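Packing light, or my attempt at it

Monday, July 25, 2022

So I've gone and booked the coast path again. Last March I did the Stalidgate end of it in sideways rain with far too much on my back, and I swore at every stile that next time I'd take half as much. Next time is now nearly upon me and the spare bedroom floor has vanished under piles of socks.

I blame my upbringing. We were a family that took a full-size kettle camping (and the toaster, once, to a field with no electricity). If there was a chance of needing it, it went in the boot. That's fine when there's a boot. It's less fine when the boot is you, going uphill, with a blister starting.

My big offender last time was clothes. I had three jumpers and wore one of them for four days straight, including in bed. I also carried a hardback, which got damp and swelled up to the size of a loaf, and a tin of travel sweets that I'd finished by the first lunch stop but then felt obliged to carry home. Oh, and a hairdryer. I know! 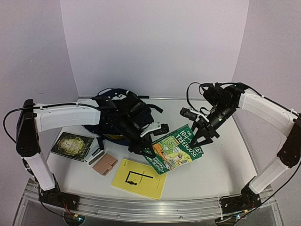

How many changes of clothes do you need for a four-day walk?

One set to walk in, one dry set for the evening, and spare socks and pants for each day is plenty.

The evening set is the bit I won't budge on. There's nothing like peeling everything off after a soggy day and putting on something that doesn't smell of sheep. Mine is a pair of leggings and a very old Honotari T-shirt, from a cafe that closed years ago, and I keep them in a bread bag with the end twisted. Posh dry bags are lovely but a bread bag is free and you get toast out of it first.

Food is where I've been properly strict this time. There's a shop at nearly every place I'm stopping, so why was I carrying 1000 g of porridge oats? I did weigh them when I got home, that's how cross I was. This year it's a couple of flapjacks, some cheese, and whatever looks good in the bakery each morning. I've already looked up the opening times, and yes, the pasty place by the harbour opens at seven. 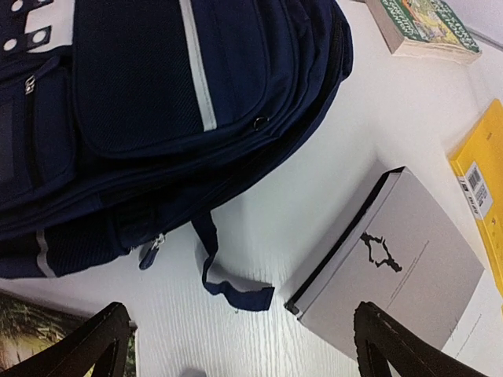 Navy blue, plenty of zips.

The other thing I've changed is the order it all goes in. I used to just shove. Now the evening clothes and sleeping things go at the bottom, food and the heavier odds and ends sit in the middle close to my back, and waterproofs go right at the top where I can grab them in a panic. Plasters, tissues and the bus timetable live in an outside pocket. I had a trial run up to Trernov and back on Saturday and didn't once have to empty everything out on a wall looking for my hat.

I haven't solved the book problem. A friend says to put one on my phone, but then the battery goes and I'm stuck reading the back of the flapjack. At the moment it's a thin paperback, 2 pairs of reading glasses (I sit on them) and a crossword torn out of the weekend paper.

Still to do: find my other walking pole, cut my toenails, ring the B&B about whether breakfast can be a bit earlier on the Thursday. If anyone has a tip for drying boots overnight without a radiator, leave it in the comments please. I've tried newspaper and it only sort of worked.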